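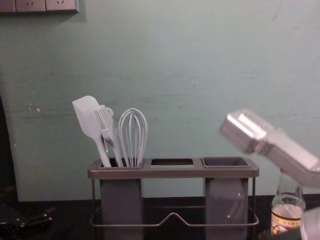
I put the Riltness Kitchen Kit together after my third failed attempt at getting a two-arm setup to learn anything useful from props out of my own drawers. It's a box of everyday kitchen stuff plus the recording software and the task cards, and it's meant for small labs and keen hobbyists who want to gather their own demonstrations without spending a month on it. The part I get the most mail about is the utensil holder! Three compartments, and I like to start people off with the whisk, the spatula and the brush all standing in the left one, so there's an empty spot in the middle to aim for (whisks are horrible at first, you'll get better). You drive the arms, the software saves every joint reading and camera view, and you press the pedal when a run is good.

What you get: the holder with its wire stand, a set of gray utensils, a play-food bag, a black tablecloth and 52 task cards. Arms, grippers and cameras are up to you. Dudano, the recorder, comes as a download and runs on any fairly recent laptop. It'll trim dead time off the ends of a run if you ask it to, but I leave that off.
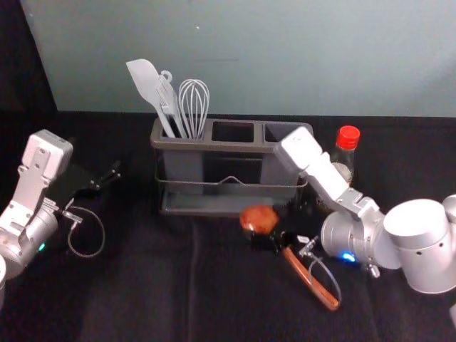 Kit Notes, Issue 10

Bread roll tasks are new since February. One arm holds the roll out in front of the caddy and the other stays open, ready for a handover if the card calls for one. Seraina Mayrhofer wrote most of these cards and she's tougher than I am, so skip ahead to the blue ones if you're just starting. Put the black cloth down first, and let it wrinkle. I used to iron mine, and then my policy fell apart the first time somebody leaned on the table.

How many runs do you need? I'd plan on 700 for a single card and 2,000 if you want to mix cards. Keep your bad runs in a separate folder, I've gone back to mine plenty of times.

Spare holders and extra card packs are on the Zarholm parts page. Questions go to Gebhard Ruchti, mornings are best.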